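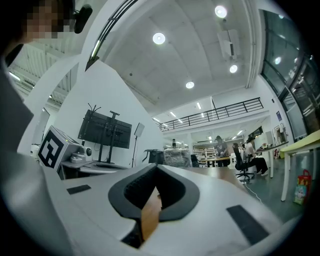
Stop Saving Your Thank-Yous for the Leaving Do

12 Nov 2022

I went to a leaving do in June for a man I'd worked alongside, on and off, for most of my time at Prilteck. Finlay Urquhart was going off to live near his daughter, and we'd booked the upstairs of a pub and put out sausage rolls, and at the point where somebody usually taps a glass, somebody tapped a glass. Then people started talking, and they didn't stop. One woman said he'd rung her every evening for a fortnight when she first took over the Babalola account, just to ask how the day had gone. A lad from dispatch said Finlay was the reason he hadn't walked out in his first winter. Our old finance director (not a gushing man, I promise you) said he'd borrowed Finlay's way of running a difficult meeting and used it ever since.

Finlay stood there holding half a pint and looking completely baffled. When I got him on his own later he said, "I'd no idea about any of that. I thought they put up with me."

I drove home a bit cross, if you want the truth, and mostly with myself. I'd said my piece along with everyone else. I'd told the room how he taught me to read a contract from the back page forwards, and everyone laughed, and he'd looked pleased. But I'd known it for years. I'd passed him in the corridor with that fact in my head hundreds of times and what I'd said to him was "morning".

So my argument, and I'll try to make it properly, is that we've got the timing of praise wrong at work. We hoard it. We bring it out for leaving dos, long service awards and the annual review, when it can't change how anybody does their job the next day. Meanwhile the criticism goes out the same afternoon, usually by email, often with someone copied in.

I know what some of you are thinking, because I used to think it too. I came up under managers who believed that if you heard nothing, you were doing fine. "No news is good news" was practically the induction course. And there's something to be said for it! Those managers weren't unkind, and when one of them did say "good job" you floated about for a week. The worry is that if you hand the stuff out freely it loses its value, like printing money.

I don't buy that any more. What loses its value is the vague sort. "Great work, team" on the bottom of a message is wallpaper, and people are right to skip over it. The kind that was said to Finlay in that pub was nothing like that. It had a week in it, or a phone call, or a particular meeting. You couldn't have swapped his name for somebody else's. I can't think of a single person I've managed who got tired of hearing that sort of thing, and I've managed some very grumpy people.

There's a practical side to this as well, which I think gets missed because the whole subject sounds a bit soft. If you don't tell people which parts of their work are useful, they have to guess, and they often guess wrong. I had a project coordinator at Emberg, years back, who used to write these lovely plain notes after every client call. Half a page, who'd agreed to what, what was still up in the air. The whole team leaned on them. I never mentioned it to her. Then she got busy and decided to save some time, and what do you suppose she dropped? She thought they went unread. We spent a miserable month arguing with a client over what had been agreed, and when I finally asked about the notes she was astonished that anyone had noticed they'd stopped. One sentence from me in the spring would have saved the lot.

I've been trying to do better since June, and I'll admit it felt awful to begin with. The first time I stopped by someone's desk and told him his handover document had made my morning easier, he asked if he was being let go. I mean it, he went quite pale. That told me plenty about what he was used to hearing from me.

What I do now is fairly dull. I've got a page at the back of my notebook, and when somebody does something that helps, I scribble it down with their name. Before I go home I look at the page. If there's something on it I say it, or send it, before I put my coat on. Some days there's nothing and I don't invent anything. I've got 3 rules scrawled at the top of the page: say what they did, say what it changed, then stop talking. The last one is the hard one for me — I'm a natural waffler, as you may have gathered.

I've also stopped attaching a favour to it. You know the move, we've all done it. "You were brilliant with the Tokitz people, so I was wondering whether you'd take on another one." The person hears the second half and files the first half under sales patter. If I need to ask for something now, I leave it for a separate conversation.

A friend who runs a much bigger outfit than mine, 2,000 staff across several sites, told me this was all very nice for a small team but that he needed a system. They've got one, in fact. Staff can send each other a digital badge, and there's a chart of who's had the most. I asked him when he'd last had one himself and he had to think. Then I asked him what was the nicest thing anyone had said to him about his work, and he answered straight off, word for word, something a supervisor had told him on a loading bay when he was nineteen. I don't think you can get that from a chart. He might not be able to speak to everyone on his payroll, but he's got 12 people who report to him, and they've got their own people, and it could travel down from there well enough if he'd only start it off.

He still thinks I'm being romantic about it. Maybe I am. I'd rather risk being a bit embarrassing by the kettle than stand in another function room listening to someone find out, on the way out of the door, that he was any good.

And it goes upwards too, by the way. Managers get next to none of it, partly because people are frightened of looking like creeps. I was. There were two bosses in my early career who I ought to have thanked at the time, and I've lost touch with one of them completely. The other I wrote to in the summer, a proper letter with a stamp on it, telling her about a morning when she'd backed me up in front of a customer who was shouting. She wrote back and said she didn't remember it at all, but she'd put the letter in the kitchen drawer with the takeaway menus, where she'd keep coming across it.

I rang Finlay last week, too. He's got a greenhouse now and wanted to talk about that, so mostly we did.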